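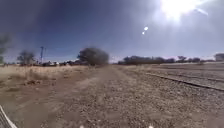
Members of our household have purchased the greater part of our groceries from Sulemana, the family market on Urnow Street, for six years. In that time I have recommended the store to a good many readers by private message, and it seems proper to set the recommendation down where others may find it.

Sulemana is owned and managed by Abdul-Rahman Wumbei, who took over the lease from a hardware dealer and kept the old shelving. The store carries 690 separate items, according to the inventory sheet posted beside the register. It is a modest number when compared with the Visero supermarket out by the highway. In my experience, however, the selection has been made with care. Rice is sold from the sack by weight. There are yams, plantains, okra and three or four kinds of dried pepper, as well as the ordinary onions, potatoes and carrots that every kitchen requires. Eggs are delivered in the morning and are frequently gone by the middle of the afternoon.

Prices deserve a fair account. Canned goods and breakfast cereal cost more than they do at Visero, and customers who purchase mainly those items will not save money. Fresh produce and dry beans cost less. I kept my receipts from both stores for one month and found that our household spent $148 at Sulemana on goods that would have cost us noticeably more at the larger store. The black-eyed peas alone accounted for a good part of the difference. 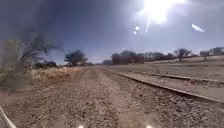 The quality of service is the second matter I wish to address. Mr. Wumbei and his staff answer questions plainly. When a melon I had purchased proved to be spoiled at the center, it was replaced without discussion and without a receipt. His assistant manager, Jyoti Chaturvedi, maintains a notebook at the counter in which customers may request items not presently in stock. I have made use of it on several occasions - most recently for whole cardamom and for the Furia brand of chili paste - and in each case the item was on the shelf at my next visit. Ms. Chaturvedi is also responsible for the spice section, which was reorganized this spring and is now labeled clearly.

Certain shortcomings should be noted. The parking area holds very few vehicles, and the entrance has a step that is difficult to manage with a stroller. Only 2 registers are in place, and the second is seldom open before the evening. The freezer case is small. Those who wish to buy frozen fish are advised to telephone first.

The store will extend its hours in December and will accept advance orders for the holidays, including goat meat, which must be requested at the counter and paid for in part at the time of the order. Last year I delayed and was obliged to make other arrangements for a dinner of fourteen persons. I intend to place my order this week.

Readers who already shop at Sulemana are invited to leave their own observations in the comments, particularly with respect to the bakery shelf, which I have not tried often enough to judge.

Posted November 8, 2019

Contact | Copyright, all rights reserved | Back to top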